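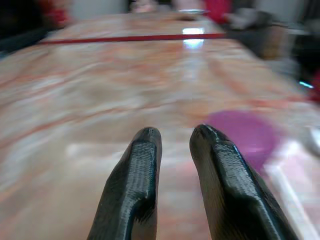
How to clean and set a folding table with glossy top

Updated October 2018

A glossy table with a marble pattern looks nice, but it shows every finger mark when the light falls on it. In our dining room in Drasby we use folding tables each day, and I wrote down the way we clean them and set them for lunch. It is not difficult, only the order is important.

What you need

Two soft cloths, one bowl of lukewarm water, a few drops of dish soap. I use the Brova cloths, 28 cm wide, but an old cotton T-shirt does the same work. Please do not use the green side of a kitchen sponge. It makes small scratches and after some months the shine is gone.

Step 1. Check the legs

Open the table fully and press with your hand on each corner. If it moves, one of the legs did not open to the end. Close it, open again, and press again. Do this before any plate is on it.

Step 2. Wipe the top

Make the cloth wet and squeeze it well. Wipe from the far side to yourself, in long straight lines. Then take the dry cloth and go the same way once more. Bend down and look at the top from the side, against the window. The stripes from soap you see only like this. 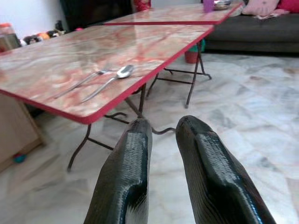
Step 3. Edge and cutlery

A red plastic edge like this one collects crumbs on the line where it meets the top. Go along it with the corner of the damp cloth, and after it dry with a finger inside the cloth.

Now the cutlery. Put the fork on the left and the spoon on the right, close to the front edge where the person will sit. When I set only fork and spoon I put them side by side first, at every seat, and I move them apart when the plates come. It goes faster with many seats.

If you have two tables end to end, push them together before you wipe, and clean the joint last.

Step 4. After the meal

Take away the cutlery and repeat step 2. Let the top dry completely before you fold the table. In the storage we keep the tables standing, with a piece of cardboard between the tops. For stains of tea, leave a damp cloth on the place for a short time and wipe again without pressing hard.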